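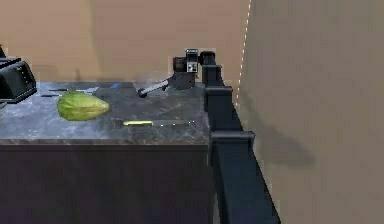 Catari Recipe Cards

Welcome! Catari is a collection of 2,443 home recipes, typed up from handwritten cards and kept as plain text so anyone can search them, cook from them or build something with them. I started it with my aunt's recipe box and it grew from there (three more boxes arrived before I had finished the first one!).

What's in it

Each recipe is one file with a title, a yield, the ingredients and the method. The folders go by course: soups, mains, sides, breads, sweets, preserves, drinks, pantry and odds and ends. That makes 9 in all, and odds and ends is my favorite by a mile. Go there for the pickle brines and the birthday punch.

A separate file, notes.csv, holds everything people scribbled in the margins. I love this one. "Double the ginger." "Too sweet for Laryea." "Made this twice in September, use the small pan."

How it was typed

Octavio Cuadros and I did all the typing. Spelling stays as the cook wrote it, so you'll find three versions of "zucchini" and should search for all of them. Amounts are copied exactly, and a plain-number version sits next to them in the amount_clean field. A "teacup" is left as a teacup there, and so is a "lump" of butter.

Known problems

207 cards have no oven temperature. Roughly 300 have no yield. Water damage took the last lines of several preserves, and those are marked [unreadable]. Please don't can anything from these files without checking the times against a current, tested guide.

Getting started

Unzip the folder and open index.csv. The Ollano script prints any recipe on a single page:

ollano print soups/0041.txt

Use and credit

Free for any purpose, with credit to the Catari cards. Found a typo of ours, or cooked something great? Write and tell me, I really do want to hear about it!

Selorm Amissah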